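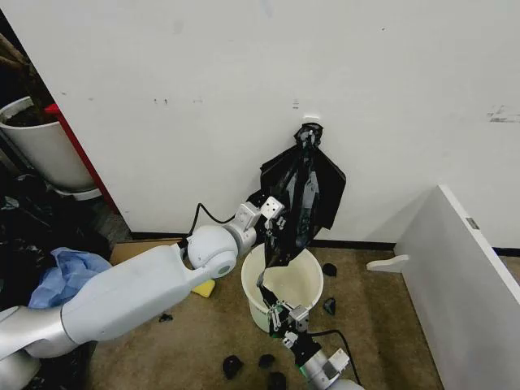

Ott Vītola wrote back after our last update to ask whether the trash and recycling part of the Dogar rooms project was really worth a line of its own in the budget, and would we please say a bit more about it this time. Gladly! It is the part of the work people notice first when they walk in, and we let it go by in a single sentence last time, so I'll start with it.

When we took over the rooms in spring there was one big bin by the entrance and nothing anywhere else, and cups and wrappers ended up on every windowsill. We have been moving over to small buckets in the rooms, with a hook on the wall and black bags for lining them. The hooks cost very little. The bags were the larger expense, and we bought 300 of them from Stireo in one order, which should carry us well past October.

Of the 30 hooks we planned for, 10 are still to go up, all of them on the upper floor, where the plaster is soft and we want better anchors first. Ovden has promised to send those along with the paint. The walls could use the paint too – there are scuffs and smudges in several places, and we would like to get the hooks settled before anyone opens a can.

The carpet is a sorer subject. The brown one is worn, as you know from the first report, and we had hoped to have a quote for replacing it by now. Binalico came and measured, very kindly stayed for coffee, and then asked for another two weeks. I will forward their figures the same afternoon they arrive.

On the money side, we have spent 71 percent of the supplies line and hardly touched the repairs line, so we would like your permission to move a little between the two if the anchors come in higher than expected. A short note by email is plenty for us.

Next up are the upper floor hooks, a good scrub of the older buckets (some of the stains are stubborn), and labels for the recycling, which the evening groups have been asking for ever since we opened.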